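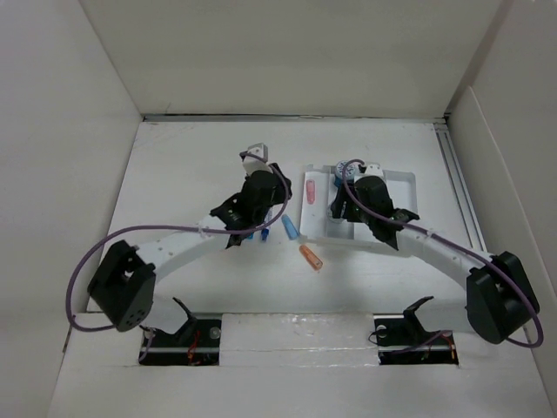 *Last modified: 5/22/24*

**Lestau brings the Gadell tray to more homes and small workshops**

FAMANCE - Lestau, the maker of storage articles for small things, announces that its shallow tray Gadell is from now on available in all 27 shops of the Matos chain. Until this spring the tray could be bought only in our own shop in Famance and by mail order.

Gadell is a flat rectangular tray which lies directly on the table. It was made for the small objects that have no fixed place: tubes, caps, labels, short pencils, spare buttons. Many of our customers told us that they own enough boxes with lids, but that a box with a lid is opened in the evening and forgotten by the next morning. A low tray stays in view, and one can see at once what is in it.

The white version shown on this page lies flat on a white tabletop, with a pink translucent tube near its left edge. A light blue translucent tube lies on the table outside of it. White is also the color which our customers have ordered most since the beginning, and Matos will receive it first. The other colors of the range follow when the stock in Famance permits it.

**What was changed**

The first series of Gadell was sold in April of last year, in a quantity of 2000 pieces. Together with the orders we sent a short card with questions, and 234 cards came back to us. We have read all of them, and we thank the customers who took the time for this, also those who were not satisfied.

The most frequent remark was about the height of the border. In the first series it was difficult to take out a thin object lying close to the side, especially for persons with short nails or stiff fingers. The border of the present series is lower. The second remark concerned the packaging, which had too much paper inside. The tray now comes in a simple sleeve - the user instructions are printed on the inner side of it, so please do not throw it away before reading.

Some customers asked for fixed divisions. We have tested this and decided against it for the moment. Tubes and caps come in many sizes, and a division that is right for one household is too narrow for the next one. Those who wish to separate their objects can put two trays side by side.

**Price and delivery**

Matos sells the tray singly or in a set of five. The price in the shops is the same as in Famance. For schools and workshops that need larger quantities, orders are still taken directly by Lestau, and delivery takes five working days inside the region. Trays of the first series can be used together with the new ones, but they do not stack well with them because of the different border. We regret this and ask customers to mention in their order if they already own the older tray.

**About Lestau**

Lestau designs and packs storage articles for the table, the kitchen and the sewing room. The company has its seat in Famance, where the shop is located in the same building as the warehouse.

Press samples of Gadell can be requested from the Lestau office in Famance. Please indicate the name of the publication and a postal address.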